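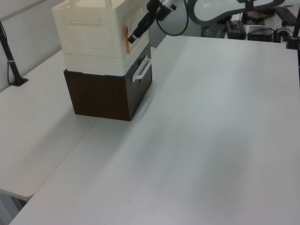 What went wrong with the arm at the Bulville site?

The arm stopped part-way through a drawer-opening task and did not respond to the normal stop command from the workstation. The hardware emergency stop worked as intended. No person was hurt, and no equipment other than one gripper fingertip was damaged.

When was this page last updated?

4/19/22. A further update will be issued in May, when the repaired controller has been returned by Dauda.

What was the cause?

The fault was traced to the link between the arm controller and the Desitz workstation. Under heavy load, messages arrived late and were placed in a queue. The stop command joined the end of that queue. The controller is set to act on any message older than 200 milliseconds as though it were new, and it should have discarded it.

Was the arm moving during this time?

Yes, at low speed. It completed the motion it had already been given and pressed against the storage unit before the force limit was reached. The arm then held its position until power was removed.

Which installations are affected?

All sites running version 4 of the Vumell control software with a shared network connection. Sites still on version 2 use a separate line for stop commands and are not affected.

May we continue to use our arm?

You may do so if the following are in place:

The arm has its own network connection.
The emergency stop button has been tested that day by a trained operator.
Joint speed is held at the reduced setting.

If any of these cannot be met, the arm must remain switched off. Please do not rely on the stop command in the software — use the button.

What should we do if the arm stops by itself?

Press the emergency stop, even if the arm appears to be at rest. Keep clear of the table. Do not pull the gripper free by hand while the power is on, as the arm may try to return to its last position. Note the time and save the controller log before restarting.

Do cables need to be checked?

Cable damage played no part in this fault. The usual inspection still applies, in particular where a cable bends near the wrist.

How do we report a similar fault?

Send the controller log and a short written account to the Desitz safety desk. Reports made by telephone must be followed by a written copy.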